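# The Frogs That Sit Out the Summer

By June the ponds outside Clidthorpe are cracked plates of mud, and the frogs that filled them in spring are gone. They haven't left. Most are under the mud, some as deep as a person's forearm, sealed in a thin bag made of their own shed skin.

The bag is called a cocoon, and burrowing frogs on several continents make one. The frog digs down backward, stops moving and sheds its outer skin without pulling free of it. Then it sheds again. The layers stack up like sheets of wax paper, with only the nostrils left open, and the water inside the animal stays there.

A frog's skin normally leaks. An uncovered frog sitting in dry air can lose enough water in a day to kill it. Frogs don't drink with their mouths, either. They soak water in through a patch of skin on the belly and store a good part of it in the bladder as very dilute urine. During a dry spell they draw on that supply a little at a time.

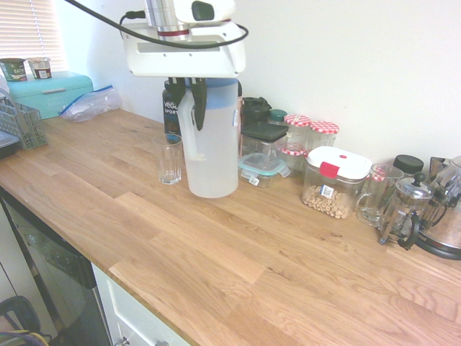
*A pitcher and a faceted glass on a wooden countertop.*

Researchers at the Prernesthorpe field station have been weighing the local frogs before and after the dry months. Over 2 seasons they handled 2,170 animals, each one marked, weighed and put back at the pond where it was caught. The heaviest frogs going into the ground were not always the fattest. Many were simply carrying more water.

Finding them again is slow work. The team digs by hand with short trowels, and a day's digging may turn up one frog or none. Last year they recovered 50 while they were still in their cocoons. The skin layers were counted under a microscope, and the frogs from the sandy Juška pond had more of them than the frogs from heavier clay. Sand dries faster, so the result makes sense, but the sample is small and the station wants another year of digging before it says much more.
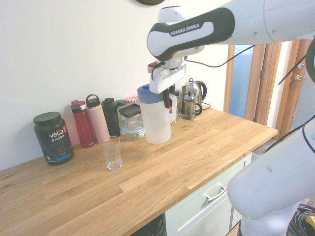 Page 37

The other open question is how a buried frog knows when to come up. Rain is the obvious signal, but light rain never reaches that far down. One idea is that the frogs respond to the drumming of a heavy storm - a vibration in the soil. Another is that they wait until water touches the cocoon and softens it.

When they do wake, they tear the cocoon with their front feet and push it into their mouths. It is mostly protein, and after months without food it makes a first meal. Breeding starts the same night if the pond has filled.

At Dostodero, the lowest of the ponds, that happened shortly after 9 p.m. in the first big storm of the fall. By morning there was spawn along the whole north bank.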